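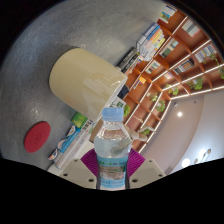
Chapter 6
Soil Fertility and the Return of Crop Rotation

Learning goals
After reading this chapter, you should be able to explain why growing one crop year after year lowers yields, describe how legumes add nitrogen to the soil, and compare the costs a farm faces in the first seasons after a change in rotation.

6.1 A valley with one crop

For a long time, farmers in the Hodow valley planted wheat and little else. The price was steady, the grain buyers in Jivport took all they could get, and most families already owned the machinery. Fertilizer made up for what the soil no longer supplied. When fertilizer prices climbed, many growers found that they could not cut back without losing a large part of the harvest.

Zubaida Magsi farms 19 acres at the north end of the valley. In September she sowed a third of her land with clover and left the rest in wheat. "I didn't expect to make money on the clover," she told a growers' meeting. "I wanted to know what the wheat would do after it."

Her neighbor Zhenhua Kang chose field peas, which can be sold, but he had to travel to Oda to find a buyer. His case shows a problem that comes up often in this chapter – a rotation that is good for the soil still needs a market for every crop in it.

6.2 What the soil loses

Every harvest carries nutrients off the field. Nitrogen, phosphorus, and potassium leave in the grain, and more goes when the straw is baled and sold. Nitrogen can also wash below the roots in heavy rain or escape into the air as a gas.

Legumes such as clover, peas, and beans work with bacteria that live in small swellings on their roots. The bacteria take nitrogen from the air and turn it into a form the plant can use. When the plant is plowed under, part of that nitrogen becomes available to the next crop. If the legume is harvested for seed, much of it leaves with the seed.

Key terms: monoculture, crop rotation, legume, nitrogen fixation, leaching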